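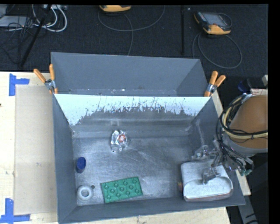

Two bins, two orange-handled clamps.

August, past eleven at night

The Leinonen newsletter went out at 9:40 this morning to 784 people, with the subject line "Hello FIRSTNAME, your summer is waiting." I was proud of that subject line. I had argued for it over two meetings against Joonas, who wanted a plain one about the discount.

By ten there were replies. People never reply to newsletters. I've spent three years trying to get them to, with surveys and a prize drawing for a picnic blanket, and all I had to do was forget their names. One woman signed herself LASTNAME. A man in Brorkton wrote that his summer was over, thanks, and could we take him off the list.

Saimi called from the client side at lunch. She was very calm, the way dentists are calm. She asked if we would be sending a correction. I said we were discussing it, and then went and started discussing it. Pentti thinks an apology email gets opened more than anything else you can send, and wants to put the discount in it. Joonas said nothing and ate a pear at me.

Then the numbers came in. 362 opens, our best ever for Leinonen, by a mile. Pentti had it in a slide before I'd finished my coffee. He's calling it "playful personalization." I asked him to please not show that to Saimi, and he said he already had, and she liked the chart.

So now Drustow wants to hear about it, and I have to write up what we learned. So far: press the preview button. I've got around 40 minutes of material to fill and that takes four seconds to say.

Unsubscribes were 3, including Brorkton. I looked him up. He joined in the picnic blanket drawing.

Must call the printer about the coupons tomorrow. Out of milk again.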